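Automation Planning, handout 4: what the arm costs you after you've bought the arm

Last time we went through the quote from Endberg and most of you stopped at the big number at the top. I did the same on my first job (at Cekham, years ago) and I spent the rest of the budget year apologising to people!

So for this week, split your sheet into two halves. The first half is what the supplier sells you: arm, controller, gripper, training days. The second half is everything you end up fetching yourself, and it's the one I'll be marking. Clamps, bins, spare fingertips, cable ties, tape, a bench that doesn't wobble. Each line looks silly by itself. For the Pasaribu bin-picking cell I'd put down 200 pounds for the lot and we went through roughly 4,000, mostly in bits nobody had thought to list.

A few things I'd like to see in your plans:

Cable wear. Budget for a replacement set, and say who fits it.
Test objects. Mixed shapes and sizes, please, and more than one of each.
Bins. They get scraped, so price a second one.
Contingency. I use 15 per cent and I've never handed any back.

Quotes from Cleler are fine if you can't get one elsewhere, but check whether delivery is included. Sheets to me by the end of April, on one side of A4 if you can manage it.
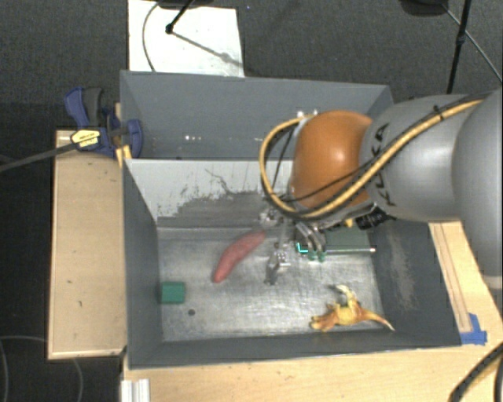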